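**Software pre-run safety checklist — wiping policy, handheld gripper data + arm replay**
Site: Wiltville test rooms. Stack: Divik planner, Dierckx perception node. Date: August 20, 2019 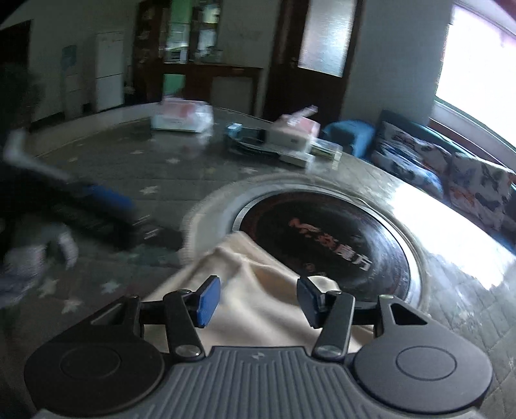 **When does the planner have to treat a cooktop as hot?**
Any time the heat state is unknown. Unknown means hot, the wipe skill stays locked, and the operator has to clear it by hand at the console.

Status marks: OK / FIX / HOLD / N/A. Comments typed during the walk, not cleaned up after.

## 1. Before launch

- [x] Config hash matches the release sheet — OK
- [x] Launch file is the site one, not the lab default — OK. Was lab default the first time. Caught at read-back. Please rename one of them, they differ by an underscore
- [x] Log disk has room — OK
- [ ] Clock sync between perception machine and control machine — FIX. Drift is small now but the sync service didn't come up on boot, had to start it by hand. Add to startup
- [x] Old replay processes killed — OK, found 2 still running from the night before. One of them still had a publisher open on the command topic!! See section 6

## 2. Control limits

- [x] Joint speed caps loaded and read back from the controller — OK
- [x] Force cap on wipe skill — OK. Read back, same as the sheet
- [ ] Force cap on *grasp* skill — HOLD. Value in the yaml is right, value on the controller is the old one. The loader skips it silently if the skill name has a capital letter. Fixed locally, needs a real fix in the loader, and a loud error
- [x] Watchdog trips when command stream stops — OK, pulled the network cable, arm held position
- [x] Watchdog trips when command stream is *stale but still arriving* — OK. This one failed in June, passes now
- [x] Resume after trip needs a person — OK

## 3. Perception

Replayed the handheld set through the Dierckx node. 1,131 clips in the set, 909 passed the filter. Nothing below is about how good the policy is, only whether the node fails safe.

- [x] Node reports "no depth" on glass, doesn't invent a surface — OK on table tops
- [ ] Same, with window glare on the glass — FIX. Fills the hole with a flat plane from the last good view. Plane was under the real surface in a couple of clips, which is the bad direction. Want it to report unknown and let the planner stop
- [x] Glossy black plate separated from surrounding glass — OK mostly. Ring highlights get picked up as a second edge now and then, the tracker drops them within a few views
- [ ] Folded cloth not merged with plate — FIX. Thin folds go into the plate mask. Then the planner thinks the plate is taller than it is. Safe for height, wrong for everything else
- [x] Blurred views thrown out before pose estimate — OK. Threshold is a bit strict, leave it
- [x] Finger pads masked out of the object map — OK for both pad colors. The color list is hard coded, put it in the config pls

Comment: 176 of the rejected clips were rejected for blur only. Not a safety item. Logging it here so it doesn't get lost again.

## 4. Planning

- [x] Keep-out zone around any burner marked unknown — OK
- [x] Keep-out zone follows the burner if the burner is moved — OK, lag is visible but within the margin
- [ ] Keep-out zone survives a planner restart — **HOLD**. It does not. Restarted the planner mid-task and the zone came back empty, planner happy to go straight through. Has to be saved to disk or rebuilt before the first plan is allowed. No arm runs near a cooktop until closed
- [x] Planner rejects a path if the map is older than the limit — OK
- [x] Clutter at back of table counted as obstacles even when unlabeled — OK. Boxes, remotes, whatever. If it has volume it blocks
- [ ] Cloth hanging past the gripper counted in the swept volume — FIX. Only the fingers are counted. A held cloth can drag over a burner or pull something off the table and the planner has no idea. Suggest a fixed droop allowance for now, proper cloth model later if ever

## 5. Task rules (wipe skill)

- [x] Skill won't start without a "cooktop off and cool" input — OK
- [x] Input expires — OK
- [ ] Input can only come from the console — FIX. A test script can also set it. Handy for the simulator, not ok on the arm. Guard it with the hardware flag
- [x] Cloth release blocked while above a burner zone — OK
- [x] Stop button during wipe: arm holds, doesn't open the gripper — OK
- [ ] Operator message says *why* the skill is locked — FIX. Just says "precondition 4 false". Which one is 4

## 6. Tooling and logs

- [ ] Only one process may publish arm commands — **HOLD**. Nothing enforces it, see section 1. Lock file is not enough, a crashed process leaves the lock and people just delete it. Needs to be done on the controller side
- [x] Every stop event is logged with its cause — OK
- [x] Logs can be replayed with no hardware connected — OK
- [ ] Replay tool refuses to start when hardware *is* connected — FIX. Prints a warning and carries on. Warning scrolls off in a second
- [x] Labels in the clip viewer match the clip shown — OK, after a page reload. Before reload it was showing the previous one
- [ ] Non-English text on appliances doesn't break the label export — FIX. Export dies on Chinese characters if the machine locale isn't set. Took the whole batch with it, no partial file. Set encoding explictly in the writer

## 7. People and paperwork

- [x] Stop procedure at the console, current version — OK
- [x] Operator read-back done before first motion — OK
- [ ] Wodbridge hand-over notes match this software version — FIX. Notes still describe the old two-step unlock. Wodbridge will be running from those, so update before they get the build
- [x] Rollback build tested — OK, came up clean

## Result

**Not cleared for arm runs near cooktops.** Replay and simulator work can go on. Arm runs on a bare table ok at the reduced speed cap, one publisher checked by hand each time.

Open HOLDs:

1. Grasp force cap loader (sec 2)
2. Keep-out zone lost on restart (sec 4)
3. Single publisher (sec 6)

Order to work them: 3, then 2, then 1. Number 3 could have moved the arm with someone next to it, so it goes first even though the fix is more work.

FIX items don't need a full re-walk, just re-run the line and paste the log path next to it. HOLD items need the whole section again — all lines, from a cold boot.

Re-check of sec 3 glare line: use the same clips, don't pick new ones. Clip list is saved next to the release sheet in the Divik folder.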